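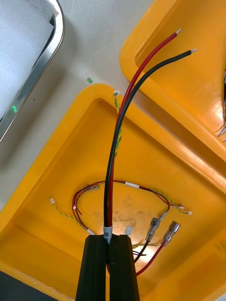
Red and black leads held together just below the marker sleeve, stripped ends free.

Zerkine handling practice: progress report to the Mridha fund
Period ending August
Submitted by the Emero cell team, Stuluvgate

Where we are

The second draft of the handling rules is written, and it has been in daily use at the Stuluvgate cell since the middle of the period. We are really pleased with how it reads. The first draft was a long list of things the arms must not do, and the operators who had to set up the trays in the morning found very little in it that told them what to do. Draft 2 is shorter and is arranged in the order the work happens: trays, grip, hand-over, placing, stopping, record.

During the period the cell logged 2841 picks under one draft or the other. Of these, 563 were picks on wire harnesses, and the rest were solenoids, boards and small parts. Harnesses remain the interesting problem. A solenoid has a body you can name and point to. A harness is a shape that changes every time somebody sets it down, and a rule that says "grip at the center" means nothing when the thing is lying in a loop with branches going off it.

The grip rules

This is the section that changed most. The old text allowed a grip anywhere on a harness that the arm could reach. The new text says:

Grip on insulation. Stripped ends, terminals and connectors are never grip points.
Where two leads run as a pair, take both in one grip.
If there is a marker sleeve near the grip point, close the fingers beside it and leave the sleeve clear.
Look at where the free ends lie before lifting. A free end over the rim of a neighboring tray counts as being in that tray, and the lift waits until the path is clear.
Lift straight up first, then travel.

The fourth rule came out of a review session and we think it is the best thing in the draft. Long leads drape. An arm can be working quite correctly in its own tray while the end of a wire is resting across the next one, and our old definition of "the arm's working area" only looked at the arm. Draft 2 treats the arm, the gripper and whatever is in the gripper as one object. It sounds obvious written down! It took us most of a morning to agree on the wording, and we had to go back and fix the same idea in the hand-over section and in the stopping section.

We reviewed 365 of the harness picks by hand against the new grip wording, going through the wrist camera record for each one. The useful result was a list of places where two reviewers read the same sentence differently. "Near" was the worst offender. One of us took it to mean within a finger width, another took it to mean anywhere on the same branch. Draft 2 says "within one finger width" throughout, and the reviewers have stopped arguing about it.

Tray layout

The layout rules were the easy part, and they have made the biggest difference to how the table looks at the start of a shift. Source parts go in the yellow trays. One family of part to a tray: solenoids with solenoids, boards with boards, harnesses with harnesses. The steel tray stays in the middle of the table with its white liner, and it is kept apart from the source trays in the written instructions, so that "the tray" always means a yellow one and "the kit tray" always means the steel one. We had used the two words loosely for a long time and never noticed. 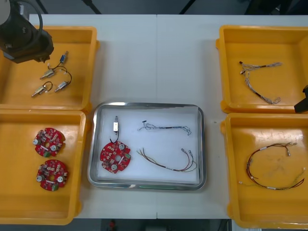

Kitting table at Stuluvgate, source trays on both sides and the kit tray in the center.

Solenoids are laid out with space between the bodies, and their leads may curl as they like provided no lead passes under another body. Boards go component side up. Harnesses are set down as open loops where they fit, with label bands uppermost. We tried asking for harnesses to be coiled tightly, and dropped it. Tight coils were neater to look at and a nuisance to everyone.

One point still open is overhang. Some harness tails reach right up the side of a tray and over the rim. Draft 2 allows a tail to rest on the rim but asks that it stay off the table surface. Part of the team would like to forbid overhang entirely, and part of the team (the part that loads the trays) would not. We have left the softer wording in for now and will come back to it with more picks behind us.

Two arms, one table

The cell has an arm on each side of the table and the kit tray sits within reach of both. Our rule is simple: only one arm over the kit tray at a time, and the other waits on its own side, at or beyond the edge of the table. Waiting above the table is no longer permitted. The previous draft let the waiting arm hold position above its source tray, and operators told us they could not tell at a glance whether it was waiting or about to pick. Parked at the side, there is no doubt.

The rule for people is unchanged from the start of the project. Hands stay off the table while either arm is enabled. Topping up a tray means a full stop of both arms, even when the tray is on the far side from the arm that is moving. We have had requests to relax this and have said no, and the funder's adviser agreed with us at the mid-period call.

Loose bits

Draft 2 has a new short section on small items found on the table surface between trays: a clipping, a stray housing, anything that is not in a tray. The arms do not pick these up. The operator removes them at the next stop and writes down where they were. We expected this to be a dull form, and it has been fascinating – the positions tell us a lot about which lifts are disturbing their neighbors.

Spending

Spending is in line with the plan. The underspend on printed materials will be moved to reviewer time, as agreed.

Next period

Settle the overhang wording.
Write the board section properly. It is currently one paragraph and says little more than "by the edge."
Run the rules past a second Emero crew who have not seen either draft, with no coaching from us, and collect every question they ask.
Prepare the illustrated version for the wall by the cell.

We would welcome a visit from Mridha during the crew trial. Mornings are best, when the trays are being loaded, and the full rule text can be sent ahead on request.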